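Section 11. Comparing Instrument Tips on the Dotdale Bench

This section covers the side-by-side trial of a needle driver and a grasper on two arms. Complete Section 10 (arm homing and camera alignment) first. The procedure applies to Wereo controllers with the October 2019 firmware or later. Older controllers do not log jaw force and cannot be used for step 7.

11.1 Mounting

1. Set both arm brakes and switch the controller to STANDBY.
2. Fit the needle driver to Arm A. Turn the collar until the latch clicks.
3. Fit the grasper to Arm B in the same way.
4. Run JAW CHECK on each arm. The jaws open and close three times. If the reported closing angle differs from the value on the instrument card, remove the instrument and refit it.

CAUTION: Keep hands clear of the tips during JAW CHECK. The brakes hold the arm but do not disable the jaws.

11.2 Trial run

5. Load the thread and set the jaw force limit to 300 on the controller scale. Use the same limit for both instruments.
6. Bring the two instruments in from opposite sides of the work area. Keep the wrists apart – the collision guard covers the shafts only, and wrist contact will not stop the arms.
7. Start the log, then tie one knot. Leave both thread tails long until the knot has been inspected.

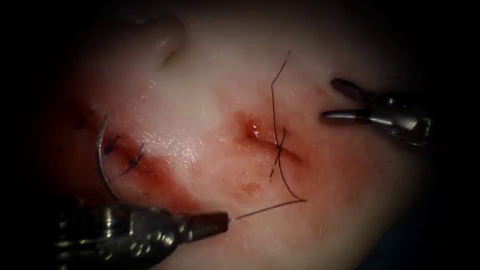 8. With the log still running, pull the thread slowly with the needle driver until the controller shows a steady reading. Hold for 12 seconds.
9. Release, trim the tails and repeat from step 7 until 13 knots are logged.
10. Exchange the instruments between Arm A and Arm B and repeat the full set. This separates differences between the tips from differences between the arms.

NOTE: Thread slip shows in the log as a sudden drop in jaw force with no change in jaw angle. Mark these entries S. Do not delete them.

11.3 Reading the results

Open the log in Brakel Viewer and select COMPARE. Slip entries appear as open circles. If slips follow the instrument when it changes arms, inspect the jaw inserts for wear. If they stay with the arm, recalibrate the drive as described in the Kleinschmidt drive supplement.

CAUTION: Do not raise the force limit to remove slips. A higher limit can damage the thread and makes the two sets unusable for comparison.

Return the controller to STANDBY before removing either instrument.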